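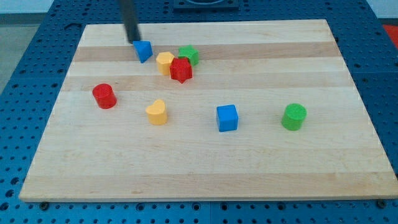 The Cutting Board That Will Outlive You, and Other Promises

By the time the third salesperson told me that a cutting board was "an investment," I had started writing the claims down. Wood that heals itself. Wood that kills germs. Wood that is kinder to your knife, your food and the forest. I cook most nights and I like a good board as much as anyone, but I've been around kitchen gear long enough to get itchy when a plain object comes with a booklet.

The price is what got me started. A few years ago a decent maple board was something you bought at the hardware store next to the paint stirrers. Last November, Skastix was asking 307 dollars for its mid-range model, and a shop that carries Kobzar showed me one at 640. I asked what I would get for the extra money. The answer was thickness, mostly, and a tin of wax.

Let's start with the germs, because that's the claim everybody repeats. The story goes that wood pulls bacteria down into the grain, where they dry out and die, while plastic lets them sit in the knife scars. There is real lab work behind some of this, and I have no quarrel with it. What bothers me is how it gets stretched at the sales counter. A result about one kind of wood, cleaned one way and left to dry for a good long while, turns into "you hardly need to wash it." You do need to wash it. If you cut up raw chicken and then slice tomatoes on the same spot four minutes later, the grain is not going to save dinner.

Then there is self-healing. End-grain boards, where the fibers stand up like the bristles of a brush, do hide knife marks better. The blade slips between fibers instead of slicing across them. Fine. But the word "healing" suggests the board goes back to how it was, and my own end-grain board, a gift from a relative with more money than I have, is plainly worn in the middle after a few years of onions. It also has a crack at one corner. I wrote to the maker, Atum, and was told that cracks come from "moisture events." I think they mean washing it.

Edge-grain boards, glued up from long strips laid side by side, are the ones I'd point most people to, and they happen to be the ones with the least poetry attached. They show cuts sooner. They also weigh less, cost less and seem to put up with being forgotten for a month. The usual warning is that they dull your knives faster. Maybe so. I cooked on nothing but edge grain for one winter and nothing but end grain the next, and sharpened when the knives felt dull. If there was a difference, it was too small for me to feel. A sushi cook might feel it. I am cutting carrots.

The oil question deserves its own page and won't get one. Every maker says mineral oil, and every maker sells mineral oil, in a small bottle with a nice label. Pallonano sells a "board ritual" with three bottles and a cloth. The plain stuff from the drugstore has worked for me. Put it on, leave it overnight, wipe off what's left. The ritual can be skipped.

I am most doubtful about the green talk. A board that lasts 30 years beats a stack of plastic ones, I'll grant that. But it only lasts if you keep it, and the same companies that tell you it's forever put out new shapes every season, with juice grooves and phone slots and magnets. One catalog offered a "family set" at 2,075 dollars. I tried to picture the family.

So what should you spend? Enough to get hardwood at least an inch thick, big enough for a whole cabbage and small enough to fit in your sink. That last part gets left out of the ads, and it matters more than the species. A board you can't wash easily is a board you'll wash badly. Look at the glue lines before you buy and run a fingernail over them. If you can feel a step, put it back. Set it on something flat and press on the corners. If it rocks in the store, it will rock at home.

And dry it standing up. Mine leaned against the tile for years with one long side sitting in a puddle I never noticed, and that edge is now gray. I sanded it once, got bored halfway through, and it's been fine since.

1/26/25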